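Aceitamos cookies próprios e de terceiros para medir audiências. Ao continuar a navegar, concorda com a sua utilização. Aceitar | Configurar

COMUNICADO DE IMPRENSA

Oficina partilhada Vorkorari publica ambiente de simulação para manipulação de objetos domésticos

Para divulgação imediata — dezembro

A Vorkorari, oficina partilhada de eletrónica e fabrico, disponibiliza a primeira versão pública do Mondon, um ambiente de simulação para ensaiar tarefas de manipulação com braço robótico antes da execução em bancada. O pacote inclui modelos de objetos, configurações de cena, scripts de registo e documentação de montagem em português.

O Mondon foi desenvolvido pelos membros da oficina em horário pós-laboral e corre em computadores de secretária com placa gráfica dedicada. A biblioteca inicial contém 80 objetos de uso doméstico, cada um com malha visual, malha de colisão simplificada, massa e coeficiente de atrito editáveis. As cenas são descritas em ficheiros de texto e podem ser alteradas sem recompilar o simulador.

A versão agora publicada inclui nove tarefas de referência, entre as quais pegar num objeto indicado, deslocá-lo para uma posição marcada e pousá-lo na vertical. Cada execução grava as posições das juntas, a abertura da pinça e os contactos detetados. O formato de registo é idêntico ao da bancada Ellwood, a estrutura de ensaio construída na oficina em perfil de alumínio, o que permite comparar trajetórias simuladas e reais com os mesmos scripts de análise.

As cenas de cozinha utilizam um braço Franka Emika com pinça de dois dedos, com a base junto a uma mesa de refeições. Sobre o tampo há objetos de geometria e dimensão variadas: tesoura, copo transparente, garrafa branca, prato, caixa com tampa, pão. 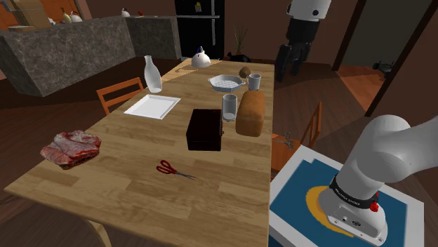
A disposição dos objetos é gerada a partir de uma semente numérica guardada com o registo, de modo que qualquer ensaio pode ser repetido. O utilizador define a área de colocação, a distância mínima entre peças e a iluminação. É possível executar até 41 variantes em sequência sem intervenção.

Limitações conhecidas: os corpos deformáveis são tratados como rígidos e os líquidos não são simulados. A deteção de contacto em peças finas exige um passo de integração mais curto, com aumento do tempo de cálculo. A correção está prevista para a versão 2.

O código e os modelos podem ser descarregados na página do projeto. A oficina de Drelldale mantém uma cópia do repositório e recebe relatórios de erros pelo mesmo formulário.

Contacto para a imprensa: gabinete de comunicação da Vorkorari, através do formulário do sítio.

Partilhas: 41 | Comentários: 9

Artigos relacionados
Bancada Ellwood: lista de materiais e desenhos de corte
Calibração de pinças paralelas com células de carga
Drelldale abre inscrições para a oficina de soldadura
Mondon: guia de instalação em Linux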